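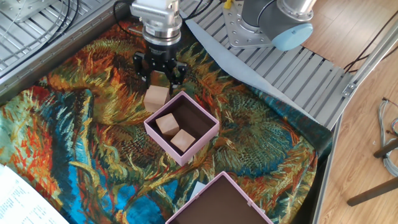
Cubos de madera y caja rosa, tarea de recogida.

Para grabar por teleoperación, coloque el brazo en la posición inicial y compruebe que el mando responde en los dos sentidos. Karla Xolalpa graba tandas de 7 demostraciones y revisa cada tanda antes de seguir.

Muévase despacio y cierre la pinza con el brazo parado.

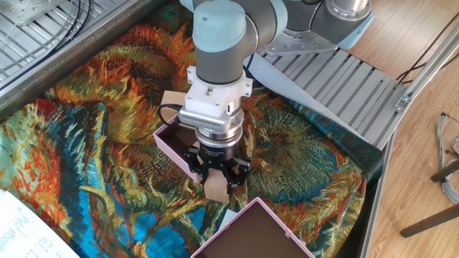
¿Cuántas demostraciones hacen falta?
Con 100 suele bastar para una tarea corta. En Adach descartamos 6.

Guarde cada demostración en un archivo propio y anote quién llevaba el mando. Los errores de agarre se marcan al terminar, sin parar la grabación. Si el cubo queda algo inclinado entre los dedos, anótelo también y bájelo despacio hasta soltarlo.
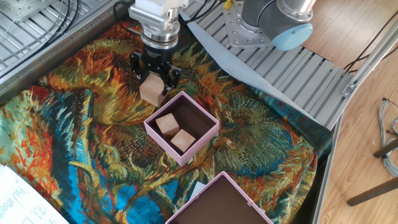

El archivo se cierra desde el menú de Rusora. Espere a que aparezca el número de episodio antes de abrir la pinza otra vez. Con un cubo de madera clara en la pinza y otros dos en la caja, escriba «tres cubos» en el campo de tarea.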